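Support > Clients > Document Portal > Closed tickets

Tickets | Forms | Billing | Sign out

April 29, 2026, by Clukine Portal Desk

Issue: Tiedemann severance agreement won't accept e-signature. Client has 11 tries logged and a deadline for revoking the release.

Checked: Page 4 wants initials beside the non-compete clause. The initials box sits under the footer, a fine place for a box nobody should find.

Tried: Cleared cache. Same error, new font.

Fix: Re-uploaded the agreement from Jernus as a flat PDF. Signed copy received.

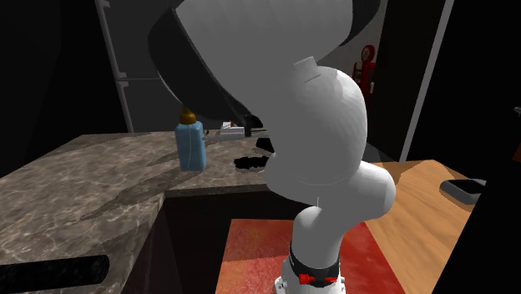 White robot arm, red fitting at the base.

Status: Closed. Footer reported to Jernus, again.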